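Odgate laundry puts humanoid robot on small-load work

2018-05-15

Odgate, the linen and workwear laundry, has put a humanoid robot to work on small loads at its Starau site. The machine, supplied by Pivov, moves items between woven baskets and front-loading washers, a job that had staff bending to floor level for much of a shift.
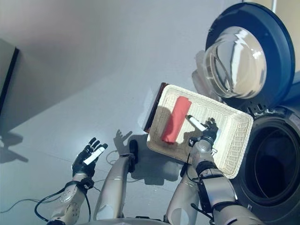 What changes for staff

No jobs are being cut. The 18 people on the small-load line keep their hours and pay. Seven of them have trained to run the robot, and the others will follow by October. Sorting, stain treatment and final checks stay with people.
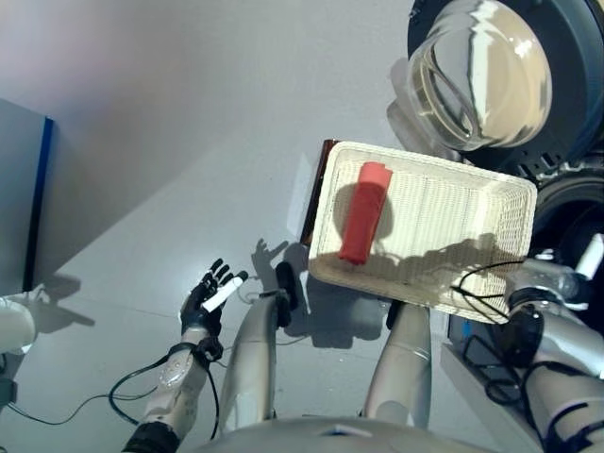
Staff on the line set the order of work and can stop the robot at any time. Baskets are now kept to one shallow size, a change the team asked for after the first trials.

Small loads make up more than 40 per cent of orders at Starau, mostly from clinics and salons that want their items washed apart from everyone else's.
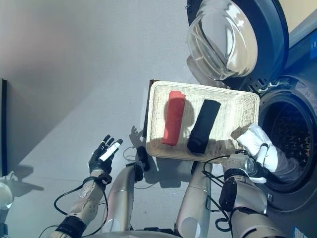 The robot is slower than a trained worker and will stay on the quieter shifts for now. Cloths are rolled or folded before they go in the basket, and a member of staff picks the wash programme.

Hand checks are done at a white table at the start of each shift. Fingers, thumb and cables are looked over and any wear is written in the log.
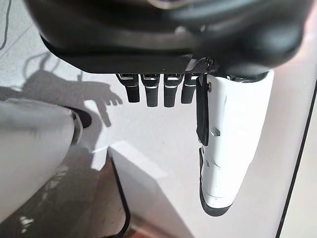
Gumaro Solís said the bending was what wore him out, and that he would sooner spend the day on stains. He would like the robot to be quicker before it goes on the morning shift.

Odgate will review the work with staff in October.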